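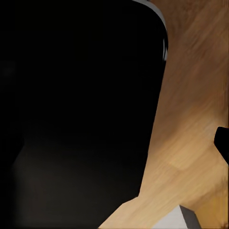 Skendix is taking sign-ups for its two-arm room simulator. We've been on the trial for 8 days. Short thread.

Print | E-mail
81 shares

1/ You get a furnished room, two arms and a wrist view. Up close the gripper can block most of the table – plan your grasps with that in mind.

2/ The rooms have real clutter to work around. Ours came with a tripod, a floor lamp and shelving. 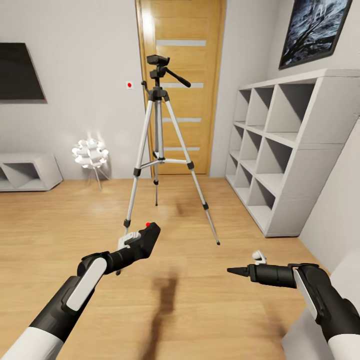
3/ We logged 1368 runs on one desktop and had 2 crashes, both while loading a room.

4/ Export to Pavix works. Dafis export is due in July.

3 comments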